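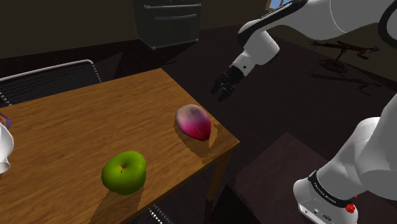 Green apple on the table.

Before we moved to Divthorpe I bought apples only in a bag from the supermarket, six or eight together, and I never asked what kind they were. Now there is the Galbraith orchard, 14 minutes from our house by bicycle, and I have become a person who has opinions.

In my first language we have one word for a sour apple and we use it also for a difficult neighbour. In English I had to learn tart, sharp, crisp, floury. Floury was the hardest, I thought the lady at the farm gate wanted to sell me flour.

For baking I take the sour ones. My cake needs 400 grams, peeled and cut in thin slices, with cinnamon and a little brown sugar. I mix the sugar with the slices and leave them in the bowl while I make the dough. My mother used lemon also, but I stopped with it and my family did not notice.

The colour is not a good guide, I have learned. I bought once very green ones which were sweet like honey, and the cake was too much for me.

The orchard closes its gate at the end of May. I still have a half box in the garage, wrapped in pages of the local newspaper, and every few evenings I go with a torch to check for soft spots.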